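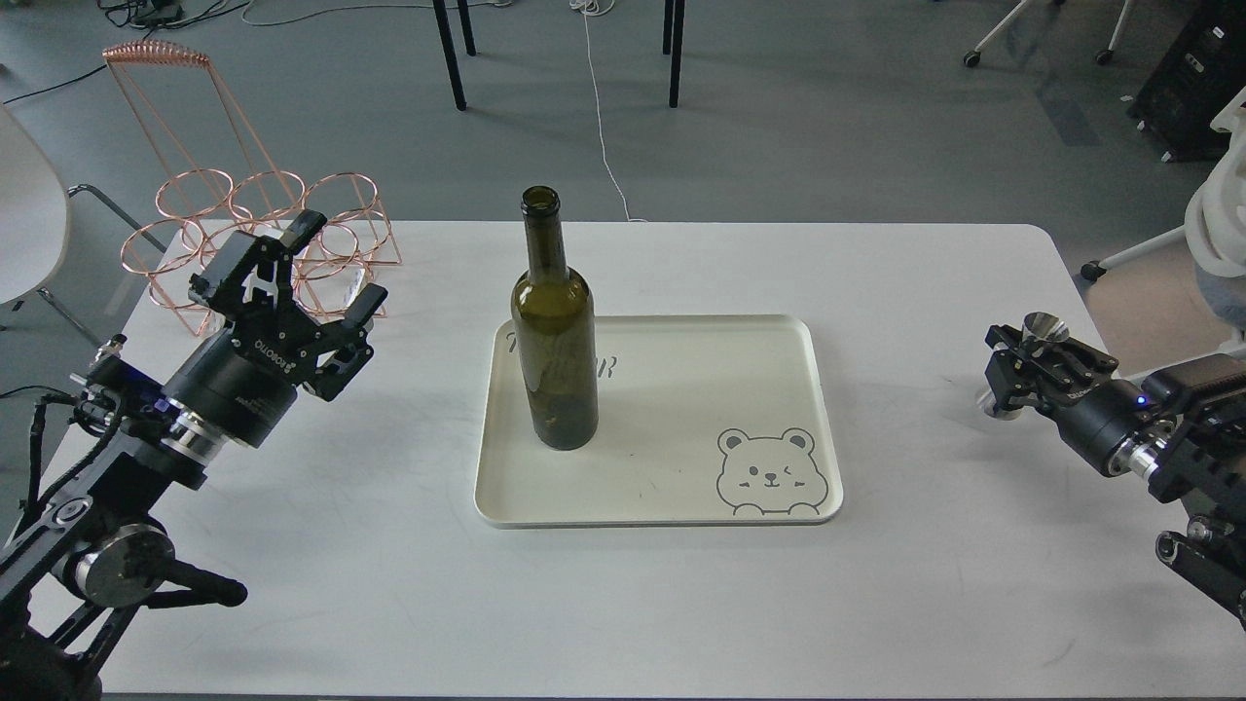 SIRKTHORPE, Tuesday, September 1, 2026

Clearing up after drinks is still a job for people in most homes and bars, and it will stay that way for a while. That was the view of Bo-ram Yook, who spoke to our members last week about the bar chores her team at Plirkel has been giving to a pair of robot arms.

The chores are small ones. A wine bottle goes from a tray to a wire rack. A jigger is picked up and put back where it belongs. Most people could do either while talking to someone else. Yook said her team spent six weeks on the bottle alone.

Glass is the main trouble. A dark bottle throws back light, and the software can misjudge where the side of it is. Squeeze in the wrong place and the bottle turns or tips. A wire rack is no easier, with thin rings that are mostly gaps. The bottle has to go in at the right angle, and the arm has to let go without pulling the rack along with it.

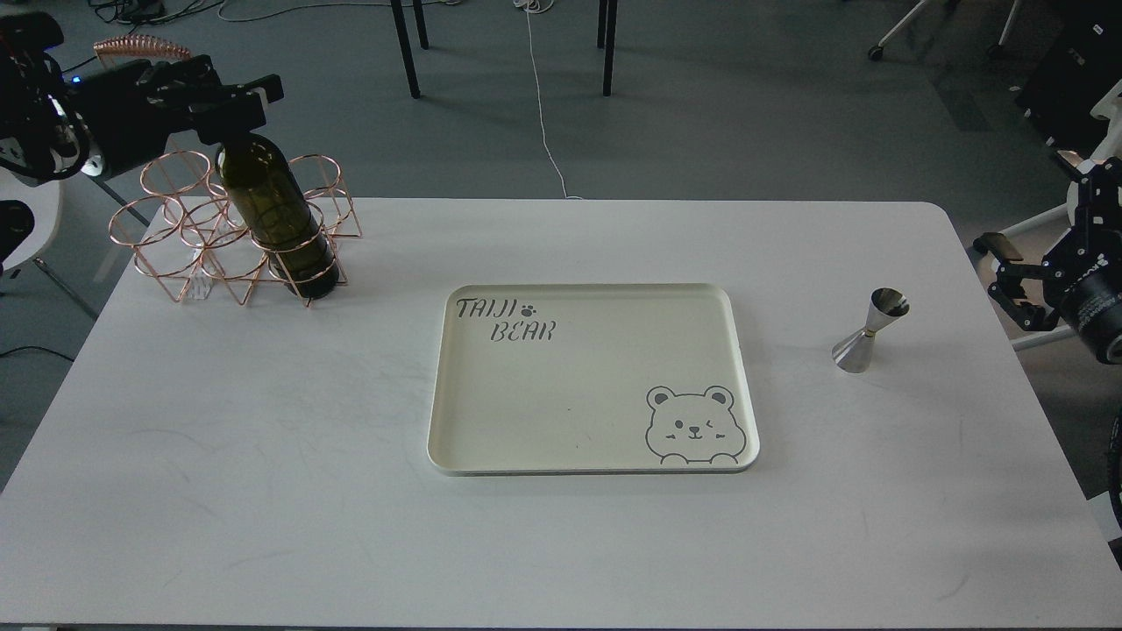
One gripper at the neck of the bottle in the rack, the other near the jigger.

In the last round of 50 tries, Yook said, the bottle ended up in a ring often enough to be encouraging, but too slowly for a working bar. The jigger went worse. It is small and shiny, and it rolls if it gets knocked over.

Members from Dirnine asked about price and about safety around customers. Yook said she would not put the arms behind a counter with staff yet. She thinks glass collection after closing time is a more likely first job, with the room empty and no hurry.

Two bars in the Betancur group have asked to see the work when it is further along. Yook will be back in November with new results. Members who want a seat should reply to this newsletter.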